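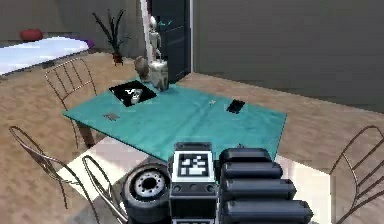

Dec 2, 2019

Table clearing runs, Ploden arm, 30 today. 89 still to do before the Clernham site gets it.

Amerley Baidoo came over from the day shift to watch. Her team clears by hand now, 15 minutes a room. With the arm they would check rooms and deal with whatever it leaves - less bending, more walking. She wants the 2 late shifts kept as they are until August. I said I'd ask.

To do: rerun with slower approach, send her the log.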